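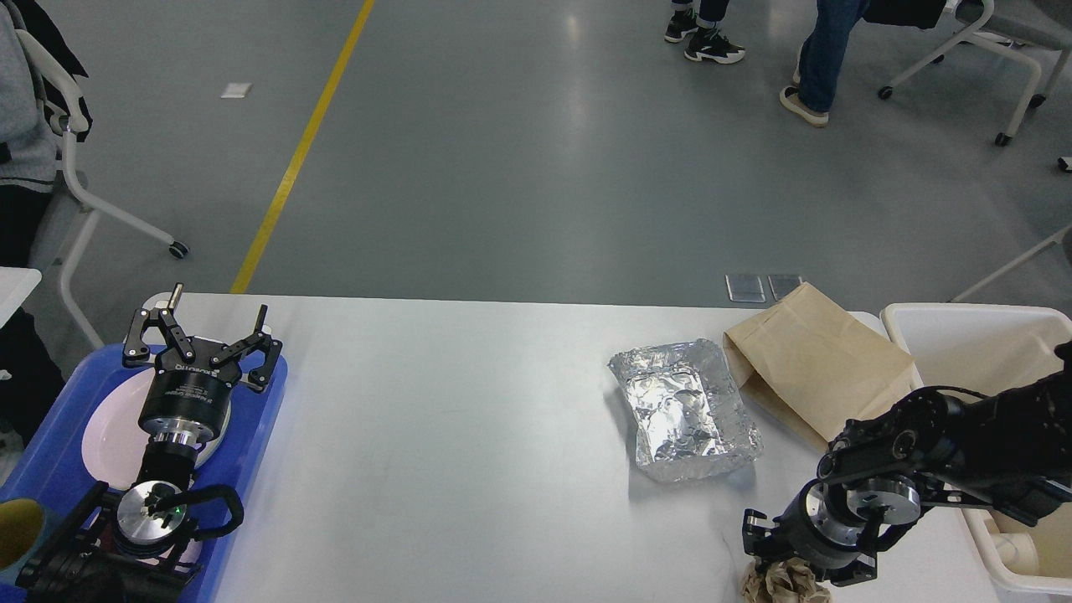

**Figure 1.** Table with blue tray, plate and foil package.

## 3. Data and setting

Records come from four evening programs for pharmacy technicians: Nesska, Prilel, Seixas and Skitcombe. All run the same textbook, same final exam. Different teachers, different start dates. Skitcombe is the only one with its own practice counter; the others borrow a room at a partner pharmacy one night a week.

Total enrollment over the study window was 1,309 students. We kept everyone who paid the first fee, even if they never came to class. Earlier papers drop the no-shows, and that makes completion look better than it is. Transfers between sites are counted once, under the site where they started.

Survey went to 400 students, drawn at random from the full list. Closed in July 2021. Paper copies for those without email, mostly Prilel. Answers were typed in by hand by Mikkel Lund and checked by a second reader.

### 3.1 What counts as leaving

This took longer than it should have. The sites do not agree. Nesska marks a student as gone after two missed classes, Seixas waits until the end of term, and Prilel leaves it up to the teacher. We used one rule for all: no attendance and no submitted work for six weeks in a row. A student who came back after that is coded as "returned" and kept in a separate group.

The rule is strict on people who work shifts. Some were plainly still studying at home, as their later exam scores show. They sit in the returned group, and we report results with and without them.

Reasons for leaving were taken from the exit form where there was one. Often there wasn't. Free-text answers were sorted into money, hours, family, course content and other. Alcides Ríos did the first sort, Lund did it again without seeing the first. Where they disagreed the answer went to "other," so that group is bigger than we would like and probaly hides some money problems.

### 3.2 The externship gap

Every program requires hours in a working pharmacy before the exam. The class part ends, then students wait for a placement. The wait is where we expected to lose people, and the site records let us measure it in days.

Two problems with this. First, Seixas logged the date a placement was offered, not the date it began. We moved those dates forward using the pharmacy sign-in sheets, which exist for most students but not all. Second, students who already worked in a pharmacy had no wait at all. They are left out of the gap models and kept everywhere else.

Pay during placement also varies. Nesska pays a small travel amount. Others nothing. We code this as yes/no only; the amounts changed to often to be of use.

Prior schooling, age at enrollment and hours worked per week come from the application form. Missing hours were left missing. No filling in.

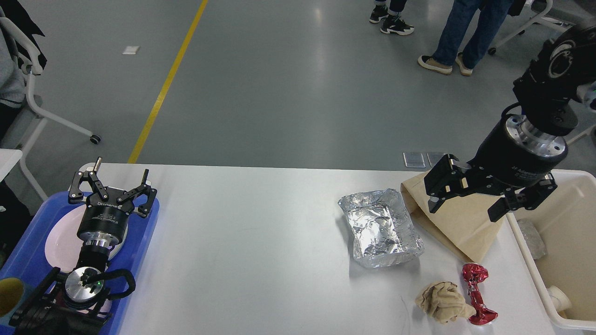

### 3.3 Models

Simple ones. Time to leaving, by site, with a term for placement wait and a term for weekly work hours. Site effects are fixed, as four sites is too few for anything else. We also ran each model without Skitcombe, given the practice counter. Those tables are in the appendix.

Survey answers are used for description only.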